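Pre-release check, replication package, Drondero panel
Growth regressions with donor-side controls, round 2
September 29, 2024

Status key: OK / FIX / OPEN. Comments under each line. Read the FIX ones first please, the rest can wait.

1. Raw data

1.1 Source files unchanged since download - OK
Checksums match the April pull. Keep the old zip anyway.

1.2 Country list agrees with codebook - FIX
Codebook says 46 recipient countries, merged file has one fewer. Dropped in the merge on country name, spelling mismatch, usual thing. Merge on the code. Then rerun everything downstream, not only table 2.

1.3 Missing values coded consistently - FIX
Blank, -99 and a plain zero all in use. The zeros are the bad ones. A zero for food aid could be a real zero or a gap, and the lagged aid variable carries it forward two periods. Go back to the source for each.

1.4 Currency and base year stated - OK
Constant prices throughout. Base year is in the footnote but not in the variable label, would be nice to add.

1.5 Period averages - OK
5 year windows, last one is short. Says so in the readme. Fine.

2. Construction of variables

2.1 Concentration measure rebuilt from scratch - OK
Got the same series to the fourth decimal. Shares add to 100 in every recipient-period after rounding.

2.2 Threshold for counting a donor - OPEN
Code drops very small donors before the shares are computed. Paper doesn't mention it anywhere I could find. Changes the index for the small islands quite a lot. Either put it in the data section or take it out.

2.3 Logs of zero - FIX
Adds one before taking logs in one script and drops the observation in another. Pick one. Samples differ between columns because of this and the table note says they don't.

2.4 Interaction terms centered - OK
Centered on the full sample mean. Ok but the text interprets the main effect as if it wasn't, see 4.2.

3. Estimation

3.1 Scripts run start to finish on clean machine - FIX
Stops at script 3, hard-coded path to somebody's desktop. After fixing that by hand it runs through. Took 21 minutes, no warnings worth noting.

3.2 Seed set for bootstrap - FIX
Set in the main file, then reset inside the loop. So every draw is the same draw. Standard errors in the appendix are meaningless until this is redone - please do this one before anything else.

3.3 Instruments - OPEN
Instrument count isn't reported next to the overidentification test. With this many periods and the default lag depth I would expect it to be too high for the number of countries. Collapse the instrument matrix and show both versions. A p-value that close to one isn't reassurring.

3.4 Clustering - OK
By recipient. Matches text.

3.5 Outliers - OPEN
Main result leans on a handful of observations from the early periods. Leave-one-out plot exists in the output folder but isn't in the paper. Should be.

4. Tables and text

4.1 Numbers in text match tables - FIX
Two don't. Abstract has the old coefficient from the Dondcombe draft. Section 5 quotes a t-stat that belongs to the column next to it.

4.2 Marginal effects - FIX
Needs a plot across the range of the concentration index, with intervals. The sentence about aid "turning harmful" below the mean isn't supported, interval covers zero for most of the range.

4.3 Sign conventions - OK
High index = concentrated. Table 4 header flips it though, fix while you are in there.

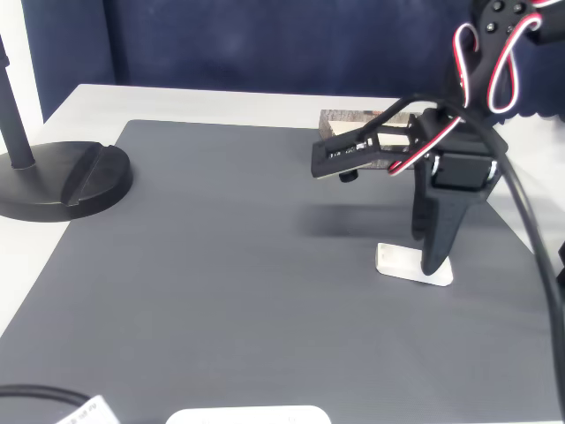
Reply on 4.2 from Perić: the interval only covers zero in the instrumented version, in plain OLS it stays clear for the bottom quarter of recipients. I would keep the sentence, say which estimator it comes from, and put both plots side by side. Agree on the abstract, that was my mistake.

Fine by me. Word it softer though, and "harmful" has to go either way. Leaving 4.2 at FIX til I see the new plot.

5. Release

5.1 License file - OK

5.2 Restricted data removed - FIX
The Plimard survey extract is still in the temp folder. We can't redistribute that. Delete it, and check the archive history too, deleting it from the current version won't be enough.

5.3 Readme lists software versions - OPEN
Package versions missing for the panel estimator. Newer one changed the small sample correction.

5.4 Contact address works - OK

Not signing off today. Send back with 3.2, 1.2 and 5.2 done and I'll rerun the lot. OPEN items can go in the cover note if there is no time, except 3.3, a referee will ask for it on page one.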